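Ticket 619: Left follower arm drifts while leader is held still
Opened by: Haruna Nishimura
Assigned to: Jaxon Simard
Status: Waiting on requester
Site: Altitz, bench cell

13 September 2024, Haruna
Teleop on the two-arm cell. I hold the left leader perfectly still and the follower sinks anyway, like it has heard bad news. Up to 10 mm by the end of a demo. Right arm behaves. I've thrown out 19 of the last 30 demos and would like to stop.

Jaxon
Did you re-zero the leader after Margit swapped the wrist joint?

Haruna
Nobody mentioned a wrist joint.

Margit Barta
It's in the June notes. Under "misc."

Jaxon
Run the Nurko zero routine with both arms parked, then hold for 30 seconds and send me the joint 6 trace.

Haruna
Done. The routine passed, which it also did before, so I don't find that comforting. Trace attached. The drift is smaller but it only goes one way — down.

Jaxon
Looks like gravity comp still has the old wrist mass. I've pushed a new config. Restart the bridge before you try it, or it'll keep the old one out of spite.

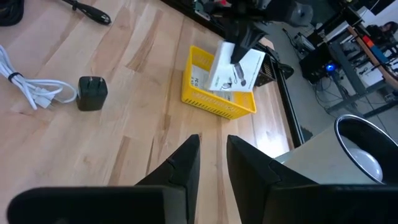 Jaxon
Gravity comp won't know about whatever you're gripping, so check the new config under load as well as empty. Park one arm low over the bench and do the hold with the other. The white box over the yellow basket will do fine as a load. Keep it tilted the way you have it, grip from above, and don't let it rest on the rim, or the basket does the holding and we both learn nothing. Send the trace either way.

Haruna
Will do after lunch. Please leave the ticket open. The last one got closed while the arm was still moving.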